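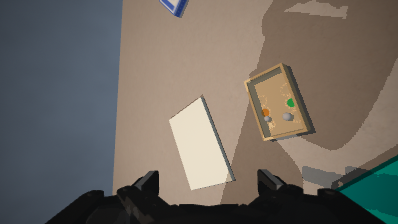
A computer-rendered cream panel on a tan tabletop.

Vodwood is a science fiction film franchise produced by Jonedon Pictures. It comprises three feature films, one television series of 41 episodes and a stage musical that closed in previews. The films follow the crew of the Tremden, a cargo ship whose captain has died before the first scene and is replaced, over the course of the series, by nearly everyone else on board.

Background

The first script was sold to Jonedon in 2000 as a courtroom drama. Several rewrites moved the action to a mining moon, then to a ship, and the trial was reduced to a single argument about a parking fine, which survives in the finished film and lasts nine minutes. The title comes from the name of the defendant, a character who no longer appears.

Casting was slow. The lead role was offered to a number of actors, two of whom accepted it, and the studio settled the matter by writing in a twin. Reviewers later praised the twin as the boldest idea in the film.

Production

Filming took place at Bech Studios, a former biscuit warehouse with good ceilings and poor heating. The cast wore coats between takes and, in the engine room scenes, during them. The ship's corridors were a single corridor, repainted overnight as required, and attentive viewers have found wet-paint signs in both the medical bay and the prison.

The first cut ran to 137 minutes. The studio asked for a shorter film and received one that was longer by six minutes, the director having found some footage he liked. A third cut was made without him and was the one released in cinemas. All three versions are sold together on disc.

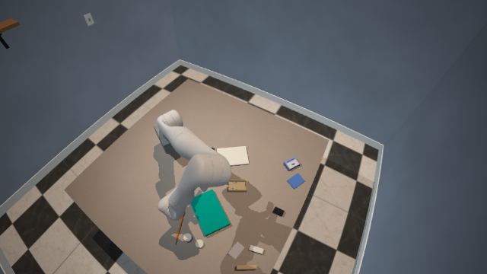
A simulated robotic arm above a mat with a checkered border.

Release and reception

Vodwood opened in October against a popular cartoon about otters and came fourth. Critics were divided between those who found the plot hard to follow and those who had stopped trying. It did much better in the home market, where it could be paused.

Vodwood: Second Watch followed three years later and is generally considered the best of the series, mostly on the strength of the mutiny. The third film, Vodwood Eternal, ended on a cliffhanger which the television series then resolved in its opening titles.

Television series

The series ran for three seasons. The first two were shown weekly in the evening, and the last was moved to two in the morning with no announcement. Its final episode takes place almost entirely in a lift. Fans have argued for a symbolic reading, while the production notes mention a burst pipe on the main set.

Reboot

Jonedon announced a reboot in January, describing it as a return to the spirit of the original. An online petition asking the studio to return to the spirit of the sequel instead gathered 3701 signatures. No cast has been confirmed. The courtroom is said to be back in the script.

See also

Tremden (fictional ship)
Bech Studios
List of films with unplanned twins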